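3 Jul 2020
By Ryota Sugiyama

This website uses cookies to improve your visit. Accept / Settings

Review of the Flenow hand-held gripper kit: project report

1. Purpose of the project

Our group had to choose one kit for the automation course and test it as a customer would. Haris Kadrić and I selected the Flenow kit, sold by Cleltunska. It contains two grippers that a person holds in the hands, so that a task can be shown to a robot later. The price for schools is 400 euros, with cables. Our supervisor was Maksym Bondarchuk.

2. Task

We used a table-setting task with dishes and a tray. Each trial had a limit of 76 seconds. Three persons made the trials, and I was one of them. In total we recorded 209 trials, and six of them could not be used because the file was damaged.

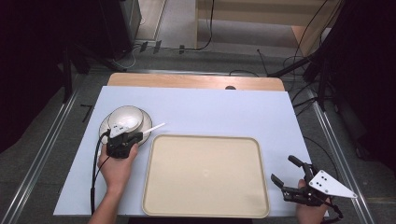

Figure 1. Left gripper over the plate and bowl, right gripper open. The tray is in front.

3. Results

Setup took us one afternoon. The manual is clear in the hardware part but weak in the software part, and we wrote two times to the support. Both answers were polite, and the second one solved the problem.

The grippers are comfortable in the beginning. After about 6 trials in a row, Haris felt tired in his wrist, and he has larger hands than me. The cables are the point we liked least. They limit how far the user can turn the hand, and we had to learn to keep them away from the dishes.

Thin rims were harder to hold than we expected. For the tray, both of us preferred to come from above with the fingers wide apart and then close slowly.

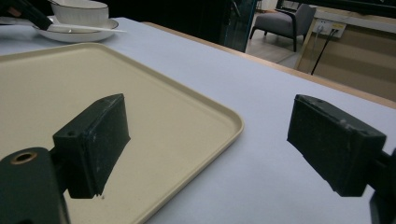

Figure 2. Fingers open near the tray, seen from the gripper camera. Cup and saucer behind.

4. Opinion

I would recommend the kit to a school laboratory, but I would ask the seller for longer cables. We compared only the price list of the Serra kit and did not test it. Our recordings will be used by the next group in August.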